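Packaging I Have Been Sold On: A Gallery

Posted 2/8/20

I don't trust bags. More exactly, I don't trust what gets said about bags, and over the winter I have been told a great deal. Mesh is the answer. Drawstrings are the answer. Every wrapper in the house deserves a second life, preferably folded into a tidy triangle at the back of a drawer. I spent most of February putting these claims through ordinary use in an ordinary apartment, and what follows is the gallery that came out of it, along with the notes I kept for each stop.

The method was simple. Everything soft, crinkly or stringy that had piled up in the closet came out and went onto the living room table. Each thing had to earn its way back in. I used the Godoy checklist, which a neighbor printed for me and which runs to 3 pages for a job my grandmother did by squinting. I ignored most of it.

A word on the money, because these pages never mention it. The organizing kit that started all this, the Sitska starter set, cost me more than everything I put in it. It came with labels. I have used 2 of them.

The living room table

Big, round and low on charm, but it's the only surface we own that takes a full closet shelf in one go. The Godoy checklist says to sort on the floor. I can only assume whoever wrote it has younger knees than mine.

I will give the table this much: with no corners, there is no corner for the doubtful stuff to drift into. It drifts to the far side instead, near the sofa, and you have to walk over and get it.

Sheer pouch, white cloth, wrappers

My skepticism about the sheer blue drawstring pouch is a matter of record. It is pretty, I admit that. Shiny ribbon, gathered neck, the sort of thing people hand you with three chocolates in it and expect you to treasure. But ribbon loops catch on everything, and a see-through bag hides nothing, so whatever mess goes inside is still a mess you look at every day. The crumpled white cloth with the bubbly texture has a better case. Cloth can wipe things. The big printed package in red, white, dark blue and yellow is plain old plastic, and I have yet to hear a persuasive argument for keeping a wrapper once it's this crumpled.
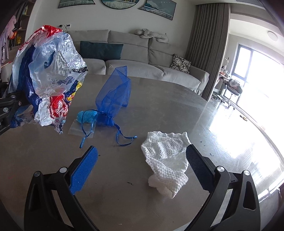
The keep pile

Smaller than promised. The Wilbridge method, which I read in one sitting and resented for a week, says you should end up keeping a third. I have no idea where that number comes from and neither, as far as I can tell, does the book. There is no source given. There is a drawing of a leaf.

What I kept: the white cloth, because I know what to do with a cloth. The blue pouch, under protest, on a trial basis. I put spare buttons in it, and so far it has behaved, though I still have to undo the ribbons every time I want a button, and a jam jar never asked that of me.

The small clear bags

Every household has a supply of these and every household thinks it needs more. I had been saving them for years on the theory that they would come in handy. They do, once in a while, for screws. The rest of the time they lie flat in the dark and stick to each other.

The Wilbridge people want you to store them standing up in a shoebox. I tried it. They fell over. I tried it with a bookend - they fell over the bookend. A single clip would do the same job as the whole system, and a clip is what I have now.

The wrapper question

My real quarrel is with the idea that printed packaging can be reused for gift wrap. I've seen the pictures online, and they are always taken from flattering angles with a sprig of something on top. In my experience a snack wrapper around a present looks like a snack. The recipient is then disappointed twice, first because there is no snack and again when they see the candle.

The other suggestion is to cut wrappers into strips and weave them into a purse. One pattern I found called for 400 strips. I would like to meet the person who got past the first row, and I would like to see the purse.

So the wrappers went. All of them, the loud ones and the plain ones, no ceremony. Check what your own town takes before you toss plastic film in with the recycling, by the way. Ours doesn't want it, whatever the little arrows seem to suggest.

Ribbons and strings

Kept in a tangle for as long as I've lived here. The Godoy checklist wants them wound onto cards by length and color. I wound one. It looked terrific, and it took longer than wrapping the gift would have.

My compromise is a rule so dull it will never be in a book: if the ribbon is attached to something, it stays attached. If it's loose and shorter than my forearm, out. That cleared most of the tangle before the coffee went cold.

The closet shelf, afterward

Better. I don't enjoy writing that. There is room on the shelf now, and I can get at the extra blankets without something crinkling down onto my head. Whether this has anything to do with Sitska, Wilbridge or Godoy is another matter. I suspect the improvement came from throwing things away, a technique available to the public at no charge.

I'm told a full Morkden closet system would finish the job. Their catalog is 166 pages long, and the closets in it contain four sweaters and a hat. Show me one with a vacuum cleaner in it and I'll start taking measurements.

Notes and corrections

A few readers of the last gallery felt I was unfair to fabric bins. I went back and looked at mine again. One side has sagged, and the handle has started to come away on the other. I stand by what I wrote.

Next up is the drawer under the oven, where I have been assured that a set of dividers will change everything. The dividers are already here, still in their wrapping - which I will not be saving.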